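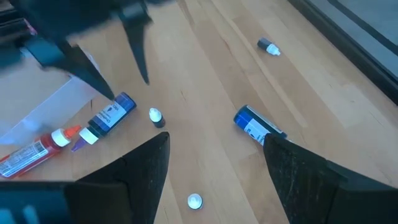

A Thursday at the Dorard training track

I have followed harness racing for many years, first at home and now here, but until this March I had never stood inside a training center in the morning. When the Dorard track announced a visitor day, I sent my name the same evening. They took 78 visitors, split into small groups, and my group was told to be at the gate at 6:30.

It was still dark when I arrived. The parking is on the left after the feed store, and the sign is easy to miss. I drove past it and had to turn around at the bridge.

Our guide was Homa Khosravi, who has trained trotters at Dorard for many seasons and keeps her horses in the second barn. She speaks quickly and walks even more quickly. She asked us not to touch any horse without asking the groom, and to stand still if a horse was led past us. Then we went directly to the barn.

The barn

I expected noise, but it was quiet. The horses had eaten and were waiting for their turn. Each stall has a board with the name, the feed, and the work for the day. One board said only "jog, easy, watch left hind," and I spent some time looking at this left hind without learning anything.

The horse I liked best was a bay mare called Zarei. She is a pacer, a little small, with a long face and very calm eyes. Homa told us that she was bought for $3225 at a mixed sale because other buyers did not like how she walked. She has now won 4 races. A gelding named Fonetti, in the next stall, cost much more and has not won yet. He tried to eat my scarf.

We were allowed to watch the harnessing from close. I knew the names of the parts from books, but I had never understood how the hobbles are adjusted. The groom let out one strap by a single hole, watched the mare walk up and down the aisle, and then put it back to where it was before. He did not explain and I was too shy to ask.

On the track

By 7:30 there was enough light to see the far turn. The track is a half-mile oval with a surface of crushed stone, and the morning traffic follows a clear rule: slow jogging goes the wrong way around, near the outside, and the fast work goes the right way, on the inside. For a visitor this is confusing in the first minutes. Later it becomes pleasant to watch.

Zarei went out with a stablemate and did two miles, the second one quicker. On television you do not hear the breathing. At the rail you hear it very well, and also the drivers, who talk to each other across the sulkies about ordinary things – the price of hay, somebody's new truck.

After this we could sit in a jog cart behind an old trotter called Stunow, one visitor at a time, with a groom holding the lines. I had one lap. The cart is lower than I thought, and small stones hit your knees and sometimes your face. I would recommend glasses. I was also surprised by how smooth a good trot feels from behind, even at jogging speed.

Coffee and questions

The visit ended in the track kitchen, with coffee and egg sandwiches. The questions were mostly about money. Homa answered them openly and said that the bill for one horse in her barn was $2320 last month, with the shoeing and the vet included. A man at my table was thinking of buying a share in a two-year-old, and after this answer he became quiet and wrote something on his napkin.

I had two small complaints. The groups were too close together, so at the rail we often could not see past the people in front. And the blacksmith was on the program but had left before our turn came.

If you go, take boots and warm gloves, and something for your eyes. The next visitor day is planned for the fall, and names are taken at the office window. I have already put mine on the list, and I asked if the blacksmith can go first.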